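Section 2. Planning and Budgeting for a Picking Cell

Ursina Kofler, Brarnasell
March
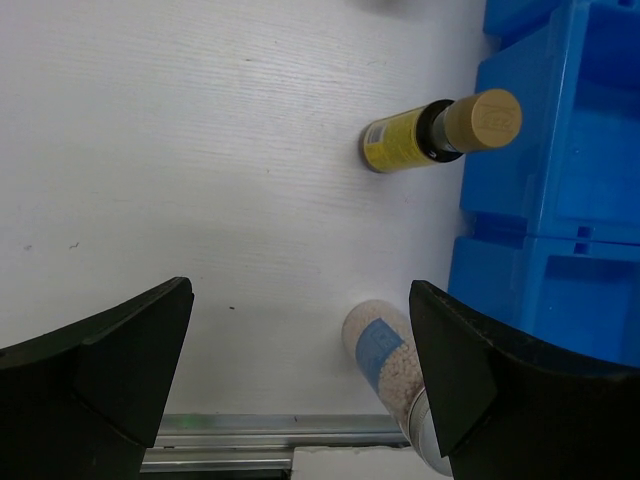
Complete this section before requesting a quote. The worksheet at the back of the guide follows the same order. Allow a morning for steps 1 to 4 if your item list is already up to date.

1. List the items the cell must pick. Enter the width, length and weight of each one. Jars and round containers go on their own line, as they can roll and may need a different fingertip.

2. Mark the widest and the narrowest item. The open gap between the fingers must clear the widest item with room to spare on both sides. If one gripper can't cover the full range, budget for a second set of fingers before you consider a second arm.

Note: Fingertips are a wear part. Enter them under yearly costs – not under purchase price.

3. Measure the work table. Include any rails at the edge and any bins that will stay on the surface. A bin wall takes up reach, and an item lying against it is harder to grip than one in the open.

4. Choose the camera position. A wrist camera needs no separate stand, but its cable runs along the arm and must be long enough for full rotation. Enter the cable as its own line.

CAUTION: Do not order the table and the arm from separate quotes until the mounting pattern has been confirmed in writing. Adapter plates made after delivery are not covered.

5. Fill in the cost lines. The figures below are from the planning sheet Nga Kim prepared for the Wakby cell and are shown in dollars.

Table, rails and mounting plate: 2000
Spare fingertips, first year: 305
Camera, bracket and cable: 336
Subtotal without arm: 2641

The arm and controller are quoted separately by Kokirex. Freight and installation are added at the time of order.

6. Plan for trial time. Set aside nine working days between installation and regular use. Use your own items for the trials, with labels and lids on. Empty containers weigh less and may give a false result.

Note: If packaging changes during planning, repeat steps 1 and 2. A new cap or a glossier label can be enough to affect picking.

7. Send the worksheet to Domenica Sutter for review. Keep a copy – the installer will ask for it on arrival.

Continue with Section 3, Preparing the Floor and Power Supply.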